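Thread: Clandum simulated kitchen pack, worth paying for?

oteo_annie
Hi all! I teach an evening robotics club and I'm looking at the Clandum kitchen pack (the coffee task, mostly) so the kids can practice two-arm work on a screen before we ever think about hardware. It's $175 for a year's license, and our whole budget until January is $316, so I'd love to hear from anyone who has lived with it for a while.

Genji Imai
We've used it since summer and I'm fond of it! The coffee machine task is the best of the lot, with a lid to deal with and cups to place, and my students argue over it happily for hours. Setup ate one long evening, mind you, and I'd put the kettle on first.

mirnorwood_dad
I'll have to disagree with Genji, with love. The rooms are awfully plain, and what my son's policy learned there didn't carry over to our real arm one bit. He ran 774 episodes, bless him. I'd save up for a used Noguchi arm and let the club get their hands on something.

Genji Imai
Fair enough, but a used arm serves one kid at a time, and Annie has a whole club. Plain rooms suit beginners fine, I think.

oteo_annie
Thank you both, this is such a help. Could one of you post what the coffee task looks like when you load it? I have 6 laptops and they are not young.

Genji Imai
Gladly! It ran fine on my old laptop with the shadows left on. My coffee task, mug and all:

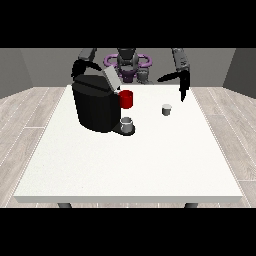
Related thread: Which gamepad do you use for two-arm control?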